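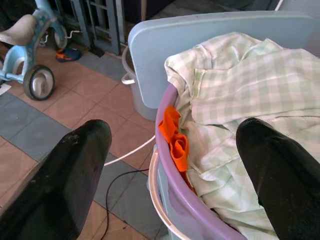 Manon Lemieux
Lecturer in Housing and Domestic Life, Lapointe School of Social Studies

3. Where the washing waits

3.1 The period between wearing and washing

Most studies of household laundry begin at the machine. They record how often it is started, at which temperature, and who starts it. The time before this moment receives less attention, although it can be much longer than the wash itself. In this section I look at the period in which a piece of clothing has left the body but has not yet reached the water. I call it the waiting period, following the use of the word by Ebihara in his earlier work on small flats.

The material comes from 42 households in the town of Plerkeden. Each household kept a written diary in which every garment was entered when it was taken off and again when it was put into the wash. In total the diaries contain 3,068 entries. Clifford Bergeron and I read all of them separately and afterwards compared our notes. Where we did not agree on the meaning of an entry, we went back to the household and asked.

Three kinds of waiting place appear in the diaries. The first is the closed place, for example a cupboard or a hamper with a lid. The second is the open basket or tub. The third is what the participants themselves named "the chair", and I will return to this name below. Many homes used more than one kind, and the same garment could move between them before it was washed. A shirt worn for one evening would go first to the chair, and only after a second wearing to the basket.

3.2 The open basket as a household signal
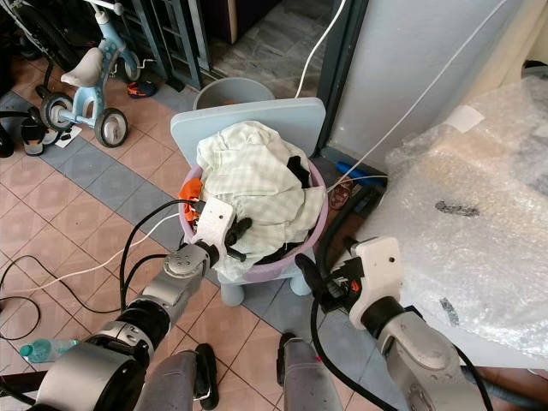

Figure 2. Open laundry basket with clothes.

Colour was mentioned by the participants more often than we had expected, and mostly in connection with sorting. Families with two baskets liked to keep one for light and one for dark clothing, and the children learned the rule by the colour of the basket before they could judge the colour of the clothes. An open basket also has the property that its contents can be read from the doorway. When a large cloth lies on top and begins to come over the rim, as the checked green-and-white one does in Figure 2, a person passing by sees that the basket is full, but he does not see what is below. Several diary writers reported that they misjudged their load for this reason. They started a wash because of one sheet or tablecloth, and found that the rest was less than half of what the machine could hold.

The height of the basket was the second subject on which people had clear opinions. Older participants disliked to bend to the floor and put the basket on some piece of furniture. A low stool was a common answer, and so was a child's chair which the child no longer needed. In the interviews we asked if this was a planned arrangement. Almost always it was not. The basket had been put there on one occasion and then stayed, and after some months it was difficult for the family to imagine it in another place.

This brings me back to "the chair". In the diaries the word means a place for clothes which are neither clean nor dirty. Pranab Cassim has argued that such places show a lack of storage. Our diaries support him only in part. In the smallest flats, where storage was really missing, the chair was used less, for the simple reason that people needed it to sit on. It was used most in homes with a spare bedroom.

3.3 Length of the waiting period

Towels waited the shortest time and wool garments the longest. Children's clothing formed a group of its own, as it was rarely worn twice and went directly to the basket. Between the closed and the open places we found a difference in the expected direction: garments in a closed hamper waited longer. Trevor Caron has suggested that this is an effect of the lid, because what is hidden is easily forgotten. It is also possible that households with a hamper simply own more clothes and so have less hurry. The diaries did not ask for the size of the wardrobe, and I cannot decide between these two readings with the present material. The November interviews, which are treated in Section 4, included a question on this point.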